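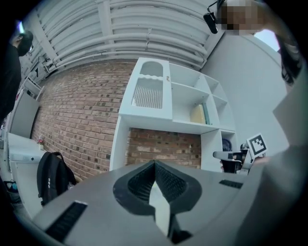
Leltlow Police Department, Records and Professional Standards

How to File a Complaint About an Officer

Use this page if you want to report the conduct of a sworn officer or a civilian employee of the department. To dispute a traffic ticket, go through the municipal court. We can't change or cancel a citation.

Before you start

Write down what you remember while it is fresh: the date, the time, the street, and the officer's name or badge number. If you don't have the name, a patrol car number or a description will do. Keep any video in its original form and don't trim it.

Step 1. Get the form

The form is called the Conduct Report. Pick up a copy at the records window or call and ask for one by mail. You don't have to say why you want it.

Step 2. Fill it out

Sections A and B ask for your contact details and the place and time. Section C is your account. It has room for 400 words, and you may attach more pages. Put your initials on each one. List witnesses in Section D with a phone number if you have it.

You may leave your name off. We still review unsigned reports, but we can't send you the result.

Step 3. Turn it in

Hand it to the clerk at the window or mail it to the attention of Delyth Nicholas, intake supervisor. Ask for a stamped copy if you come in person. The case number is on the stamp.

Step 4. Interview

An investigator will call to set up an interview. Most take less than an hour and are recorded. You may bring one person with you, including a lawyer. Tell us ahead of time if you need an interpreter.

Step 5. The finding

You will get a letter with one of four findings: sustained, not sustained, exonerated, or unfounded. The letter does not list any discipline.

Step 6. If you disagree

Send a written request for review within 20 days of the date on the letter. Include the case number and say which part of the finding you disagree with. Reviews are handled by Lt. Kacper Baran, who takes no part in the first investigation.

Page updated Sunday, December 11, 2022. The new version of the form will be at the window in February. Old forms will still be accepted.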